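Notebook, community wellness fair planning, screening station dry run
22 March 2024
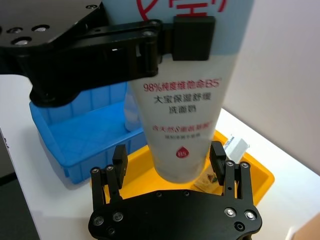
Setup

Full run of the blood pressure and grip strength stations in the Talidau hall, both tables, same floor plan as for the May fair. Édgar Huaranga on intake, me on cuffs, Kevin Ayala walking people through and keeping time. Staff from Ccori stood in as visitors. Cuffs are the upper-arm Flilby units, medium and large. Dynamometer is the old Kustemari with the dial, zeroed before the first person and checked again after the last.

Procedure as run

Visitor signs the consent sheet and takes a clipboard. Five minutes seated, back supported, feet flat, no talking. First reading, one minute rest, second reading, left arm both times. Record both and the average. Then grip, standing, elbow at a right angle, three tries per hand, best value kept.

Notes

Seated rest is the bottleneck. We had four chairs in the rest row and the line backed up to the door within the first half hour. Cuff time itself is fine. Adding a third table would not help until the rest row is longer. Proposed: eight chairs along the north wall, and intake hands out the clipboard there so the form gets filled in before the rest clock starts. Writing during the rest period should not be allowed. Two people did it and their first readings were well above their second.

Completed forms: 65. Of these, 13 had a gap between first and second systolic large enough that I want a third reading in the protocol. Threshold to be agreed with Kevin. The form has no box for a third reading, so it needs a new version anyway.

Large cuff was needed more often than planned. One is not enough. Asked Talidau for a second, no answer yet.

Grip: dial is hard to read under the hall lights. Édgar read from the left side and I read from the front, and we disagreed by up to 2 kg on the same pull. Fix the reader's position with tape on the floor. One reader per shift.

Referral sheet worked. Wording in the second paragraph still sounds like a diagnosis, Kevin to redo.

To do

Print 100 of the revised form once the third-reading box is in.
Spare batteries for both cuff units.
Move the sign-in table away from the fitness demo speakers, pulse sounds could not be heard for the manual check.
Ask Ccori whether the side room is free for anyone who needs to lie down.
Repeat the rest row test with eight chairs, same timing sheet.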